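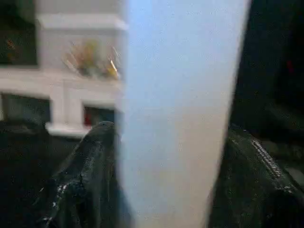
White shelving, with a pale tapered form in the foreground.

Equipment Review: The Plemska 8 Fly Reel

The Plemska 8 is a mid-priced fly reel intended for trout and light salmon work. The review panel of the Inemow Anglers' Association received one reel on loan and fished it through the spring, beginning in April, on the lower beats and from the drift boat.

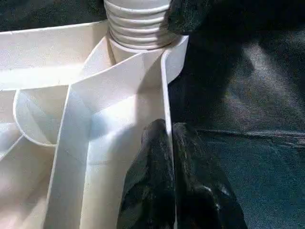 By Liette Morin, Equipment Reviews
Feb 26, 2025

The reel was paired with a nine-foot rod and a weight-forward floating line. Members of the panel fished it for 36 sessions in all, in conditions ranging from low, clear water to a heavy spring flow. It was rinsed in fresh water after each outing and received no other maintenance until the end of the trial.

Drag performance was the strongest point. Startup was smooth at every setting, and the adjustment knob moves through 15 distinct clicks, which can be felt easily with cold hands. Khang Sầm reported that a strong rainbow ran well into the backing without any surge or hesitation in the spool.

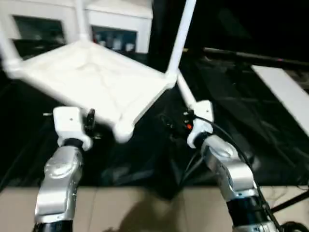 The spool itself is less satisfactory. The release lever is small and stiff, and changing spools while wading proved awkward. Two members preferred to return to the bank before attempting it. Retrieve is quick, although the handle is short and may not suit anglers who wear gloves.

A comparison was made with the Gamen reel reviewed last season. The Gamen is lighter and its lever is easier to use — but its drag is coarser at the low settings, where fine tippet needs the most protection.

At $547 with one spool, the Plemska 8 is not inexpensive. A spare spool is sold separately. Rezaul Sikder inspected the reel after the trial and found light scratching on the rim and no grit in the drag housing.

The panel recommends the reel to members who fish mainly for trout in moving water. Those who change lines often should handle the spool release before buying.
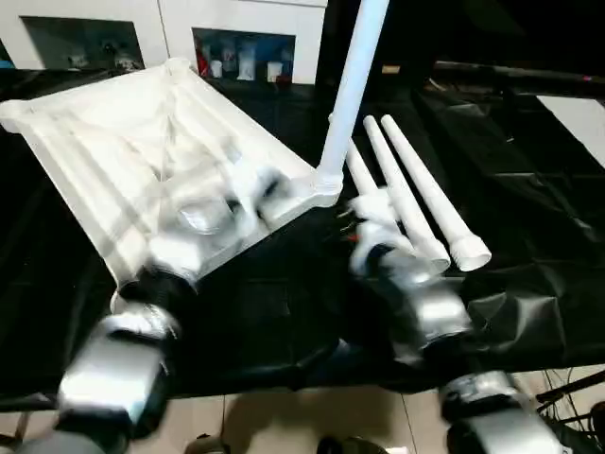 White molded panel with one leg attached, over a black cloth.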